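The Zokton Top Coat 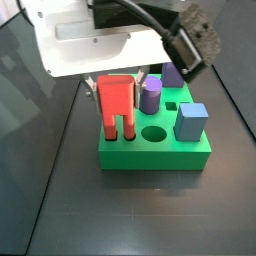 Savita Dhillon had painted her nails the colour of wet eucalyptus for the April challenge, theme: Last Warm Day. It took three coats and most of a marriage.

"They're grey," said Boris.

"They're Zokton."

She posted them at dusk. By bedtime she had 113 likes, one of them her mum's, and a comment from Huiling Su, who had 3000 followers and a grudge.

"Brave," Huiling had written.

Savita reached for the remover and knocked it into Boris's tea.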